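Visit report: the Wallen shared workshop
25 March 2020
2 min read

The Wallen workshop has 24 members and a waiting list. I drove 90 miles to see the humanoid they call Zultavik, which the build group has been working on since November. They want it to move fruit between a refrigerator and a desk. 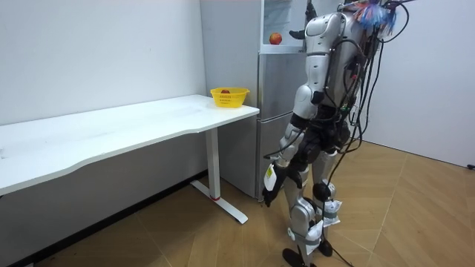

Zultavik next to the refrigerator, with its cables on the outside.

The group plans to tidy the wiring once the arms stop changing. Shin padding is strapped on with gray bands. Software is a fork of Rirner, kept by two of the members.

Round fruit was picked as the first task, and the upper compartment is left open for it.

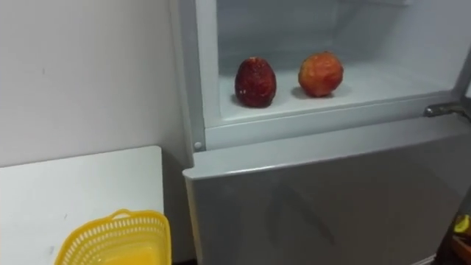

Two pieces of fruit on the floor of the open compartment.

Most of my questions were about the hand. The group is on its third set of fingers, and closing speed is still set by hand before each session.
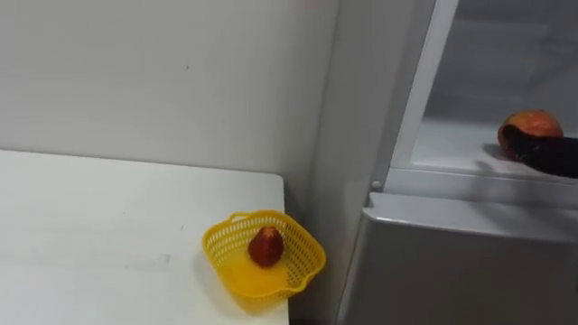

The next goal is 100 logged attempts with the same settings. They had 16 when I visited. After that they want to try the lower door.

Contact | © 2020 Sangkhawat Workshop Notes | Back to top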